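The Door Lesson

I got the night setup at Vinevov in June, and I still think it was the best job in the building. Everyone else had machines that welded or packed. Mine had to learn doors!

Its name on the work order was Cakus 6, and it lived in a simulated house that ran on the racks behind my desk. My part was the setup. Before each run I checked the joint limits, zeroed both wrists, matched the grip force to the sheet and reset the house. Then I pressed the green key and the whole place woke up, teal walls and all, and my robot stood in it with its arms raised.

Run 2112 began with a fault. The left wrist reported itself 15 degrees away from where I had put it, and the arm kept hunting for a spot that didn't exist. I stopped everything, opened the calibration table and went down it line by line with a cold sandwich in my other hand. There was the trouble, a minus sign dropped from the wrist offset. One keystroke! I saved it, zeroed the wrist again and sent the robot back to the threshold. 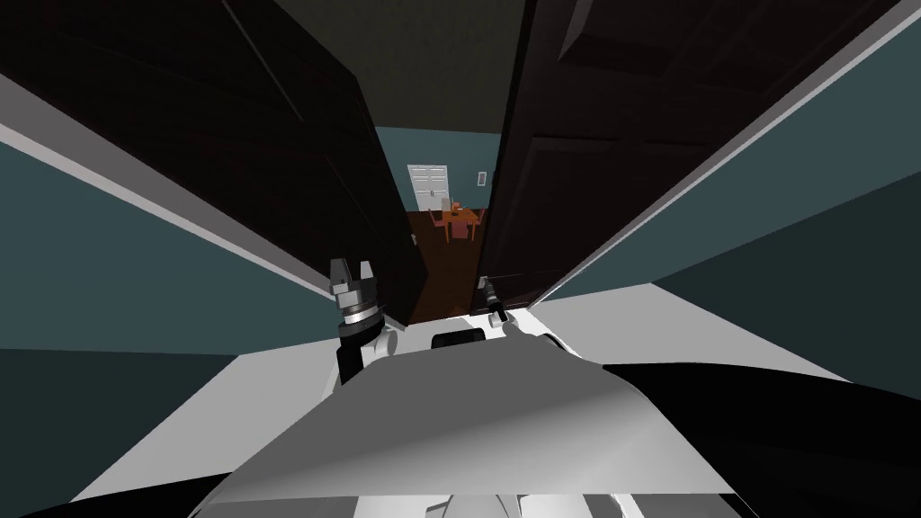

At the dark doors, with the table and the pink chairs in the room beyond.

I loved that room past the doors. It had a little table with a few things on it, and a white door in the far wall that wasn't on any of my work orders. I used to wonder what the house builders at Oyewole had put behind it, whether there was a hallway, or a garden, or just the place where the numbers stopped.

"Wrist is good," I typed in the log, and then, because it was late and I was happy, "Wrist is beautiful."

The fingers were next. You can zero a wrist perfectly and still have a gripper that closes a hair crooked, so I always brought one in close to something solid and looked along it from the wrist camera. I moved it slowly, 300 small steps, with my chin nearly on the desk. I wanted to see the jaw against a flat face and a straight edge, and the dark woodwork was ideal for that.
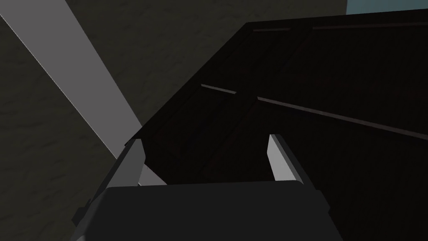

Wrist view, jaw open, close up to the dark paneling.

I ran the jaw test from there. Close, open, close, open. The position trace drew the same small hill every time, each one sitting right on top of the last, and I cheered out loud in a room full of fans and blinking lights.

I wrote the new offset on a strip of tape and stuck it to my monitor, under the one from the Sellness job. Then I put the house back to its starting state, loaded run 2113 and reached for the green key.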